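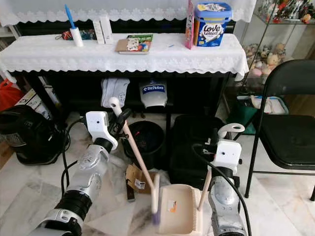 Section 2: Siting and first fill

Read this section before you plug in your Gretley room humidifier. The steps apply to the standard model and to the Gretley Tall, except where a note says otherwise. For the wall-mounted version, use the separate sheet supplied with the bracket.

2.1 Choosing a position

1. Stand the humidifier on a hard, level floor. On thick carpet, place the Zudgate base tray underneath first.

2. Leave a gap of 40 cm between the back of the unit and the wall. Air is drawn in through the rear grille.

3. Keep the mist outlet clear of curtains, shelves and hanging plants. The outlet can be turned by hand to point away from them.

4. Do not place the unit beside a radiator or in direct sunlight. The sensor is in the side panel and will read the air as drier than the rest of the room.

5. Run the mains lead along the wall. Do not run it under a rug.

Caution: Do not stand the humidifier on furniture with a polished or veneered top. Water spilled during filling can mark the surface.

2.2 Rooms with a piano or other wooden instruments

Wooden instruments respond slowly to changes in the air. A steady reading matters more than a high one.

1. Place the unit on the far side of the room from the instrument, with the outlet turned away from it.

2. Set the dial to position 2 and leave it there for the first week.

3. Put the Hviid room gauge at the height of the keyboard, away from the window. Note the reading morning and evening.

4. If the reading has not settled after a week, move the dial by half a position and wait another week.
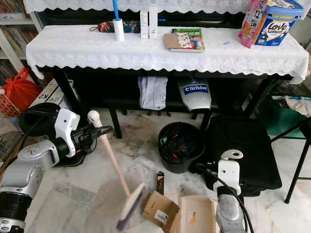 5. Do not have the piano tuned until the reading has been steady for a fortnight. Tell your tuner that a humidifier has been fitted.

Note: The gauge is supplied with the Tall model only. It can be ordered separately using the parts list in Section 7.

2.3 First fill

1. Switch off at the wall and take out the plug.

2. Lift the tank straight up by its handle. Turn it over and unscrew the cap.

3. Rinse the tank twice with cold tap water and pour the water away.

4. Fill to the line. Do not use warm water, scented oils or water from a softener.

5. Check that the rubber ring is seated in the cap. Screw the cap on until it stops, then turn the tank the right way up over a sink. A few drops are normal. A steady drip means the ring is twisted.

6. Lower the tank into the base and wait 20 minutes for the wick to soak.

7. Plug in and turn the dial to the setting you want. The green light comes on.

At full output the unit uses 600 ml of water an hour. The red light shows when the tank is empty and the fan stops by itself.

Caution: Never move the humidifier with water in the tank. Empty the tank and the base first.

2.4 If no mist appears

Cold mist can be hard to see in a bright room. Hold a dry hand over the outlet. If you feel moving air but no dampness, switch off, lift out the tank and press the wick down into its slot. If there is no air movement, check that the rear grille is clear and that the tank is fully down.

Units made before January have a grey wick, which takes longer to soak. Replacement wicks from the Hirton spares counter are white and fit both models.

Guide revised July 2022. Section 3 covers weekly cleaning and descaling.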